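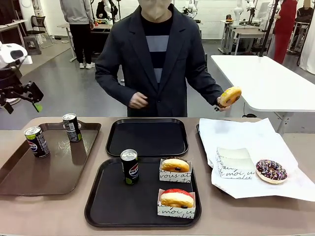
A glazed ring donut and four trays on the long table.

Feeding a Crowd at a Town Budget Hearing

Budget hearings are back and I could not be happier! I have run the refreshment table at ours for years, and people who walk in ready to shout about the road levy do talk to each other over coffee. A few things I've picked up since last April.

Ask the clerk for the sign-in sheet from the previous hearing. Ours had 100 names on it, and I bake and buy for that number. If school funding is on the agenda, make more. If it's only the sewer bond, you'll be taking muffins home.

Put the food at the back of the hall, well away from the microphone line. Coffee urns hiss, and the council members can't hear a thing. Fill them before the gavel and turn them down to warm during testimony.

Cut everything small. Half a donut on a napkin is easy to manage with an agenda packet in the other hand – a whole one ends up on the packet. A serrated bread knife goes through glaze cleanly if you wipe it with a damp cloth every few cuts.

Skip powdered sugar. I love it, but dark suits and powdered sugar don't mix, and the candidates all wear dark suits.

For sticky trays, lay down a sheet of parchment first and lift the whole thing off at the end. Dried glaze on a bare tray comes loose after ten minutes under a hot wet dish towel, no scrubbing!

Elfriede Lindemann taught me to label things in big print: nuts, no nuts, dairy. Use a fat marker on folded index cards. She also keeps the decaf on the left, always, so the regulars can find it without asking in the middle of someone's three minutes.

Keep campaign flyers off the food table, whoever brings them. Our hall has a rack by the door and that's the place for them.

Coffee stains on the carpet: blot, then cool water with a drop of dish soap, then blot again. Do it before you stack the chairs – you won't find the spot afterward.

Last updated May 1, 2019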